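24 Nov 2019 | Areti Stergiou
Last updated: February

3. How people name colors close to gray

The paint chart study left us with a question it could not answer. People who were handed a Trollico or Duro chart with the names covered had little trouble with the reds, blues and greens, and they agreed with each other most of the time. Agreement fell off sharply in the last few rows, where the colors are close to gray but lean toward brown, green or pink. We had expected a wide spread of words there. What we got was a narrow set of words used in an uncoordinated way, so that the same chip was "beige" to one person and "gray" to the next, with very few people offering anything in between.

In this section we look at those colors alone. We call them near-neutrals. The term covers any color that a person is willing to call gray, white or beige on one showing and something else on another. It is a definition by behavior and makes no claim about pigment or wavelength.

Participants were recruited through Niltalent, a panel firm that also supplied the people for the chart study. A total of 894 people completed the naming task. All of them said they had grown up speaking English and had no known problem with color vision. We did not test color vision, and a few people with mild deficiencies are likely to be in the group. Each person saw a small number of items on their own screen at home, in whatever light they had. This is a poor way to study color vision and a fair way to study color words, as people use those words in kitchens and hallways and under bad bulbs. From the full set of answers we drew 2,000 for close coding, balanced across the item types.

The items came in 3 kinds. The first were flat patches filling the middle of the screen. The second were patches paired with a second, stronger color. The third were rendered views in which the near-neutral belonged to a wall, a floor, a cloth or some other thing. In the first two kinds, people were asked to name the patch. In the third, they were asked to name the color of one thing in the view, and the thing was given in words ("the wall", "the rug"). The question was always the same: what color would you say this is, if you were telling someone in another room?

We settled on that last clause after some trial and error. An earlier version simply asked for the color, and a good share of people took it as a test and reached for the most exact word they could think of. We got "mushroom", "putty", "oatmeal" and "elephant" in large numbers, and also a fair amount of "taupe" from people who later told us they were not sure what taupe was. With the listener added, the answers became shorter and plainer. Fancy names did not vanish, but they came mostly from people who had recently painted a room.

Coding

Two people coded every answer without seeing each other's work. The codes were kept simple. An answer was basic if it used one ordinary color word, such as gray or brown. It was joined if it used two, with or without a hyphen, as in gray-brown or greenish gray. It was graded if it added light, dark, pale, dirty or a similar word to a basic term. It was borrowed if the name came from a food, stone, animal or fabric. "Beige" caused the most argument. One coder counted it as basic from the start, and the other wanted it treated as borrowed, on the grounds that it was once the name of undyed wool. Hardly anyone who says beige today is thinking of wool, and we counted it as basic.

"Off-white" was coded as graded. "Cream" was coded as borrowed, which we are less sure of. If cream is moved to basic, the pattern described below does not change, although the gap between the item types gets a little smaller.

Where the coders disagreed and could not settle it between them, the answer was dropped and another one drawn in its place. Most of the dropped answers were jokes, or were too long to sort. One person wrote a full paragraph about the waiting room of a tire shop. We kept it out of the analysis with some regret, as it was a very clear account of a color.

Results

Flat patches drew the most joined answers. With nothing else on the screen, people seem to look hard at the patch, notice that it is a bit of one thing and a bit of another, and say so. Graded answers were the next most common. Basic answers were fairly rare, except for patches that were so close to a true gray that most people could see no lean at all.

Pairing the patch with a stronger color moved the answers in the direction one would expect from older work on contrast. Next to an orange, a warm gray was more often called blue-gray or plain gray. Next to a blue, the same gray was called beige or tan. The shift in words was larger than we think the shift in appearance can have been, although we have no direct measure of appearance to set beside it. One possible reading is that people treat the name as a way of telling two things apart. If there is an orange square and a gray square, "gray" does the job and no more is needed.

The rendered views bear this out. As soon as the color belonged to something, the joined answers dropped and the basic answers rose. This held for cloth, floors and walls, and was strongest for walls. A shade that was "brownish gray" as a patch became "gray" or "beige" as a wall, and the people who called it gray were as confident as the people who called it beige. Confidence was asked for on a simple scale after each answer.

There was also a difference between walls seen with white things and walls seen with wood or cloth. With wood in the view, the wall tended to be called gray. With a lot of white in the view, it was more often called brown, tan or beige. A few people gave the wall a name by way of the other surface, such as "a darker white", and were happy to use it.

Figure 2. Rendered view with a near-neutral wall. The wall is a plain gray-brown; the table and the arm are white, and the box is gray.

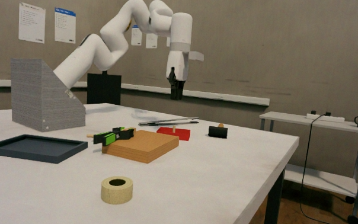 So-yul Ha, reading a draft of this section, objected that we were too quick to put the effect down to the listener in the other room. In Ha's view, people have a ready-made stock of words for walls, learned from leases, paint cans and moving day, and they would use those words with no listener at all. Ha added that a landlord's "beige" covers nearly everything we had called a near-neutral, and that our participants may just have been talking like tenants.

We think this is a fair point, and the present data cannot rule it out. It would explain why walls showed the effect more strongly than rugs. It would not by itself explain why pairing a flat patch with orange made people's words shorter, as no tenant has a stock of words for squares. The two accounts may both hold, with the listener accounting for the general drop in joined answers and habit accounting for the choice of word.

A direct test would be to run the wall items again with the listener removed and then with the listener given a job. Someone who has to buy matching paint needs more than "beige", and someone who only has to find the right door does not. We ran a small trial of this kind using a task sheet we called Do, in which the participant was told what the other person was going to do with the answer. Too few people finished it to report. The answers that did come in for the paint-buying version were long, and several of them ended by telling the other person to bring home a sample card.

Age made less difference than we had guessed. Older participants used "tan" more and younger ones used "beige" more, and both groups used "gray" freely. Regional differences were not examined, as Niltalent could give us only the country for a good number of the people taking part. The spelling of gray was recorded and then ignored.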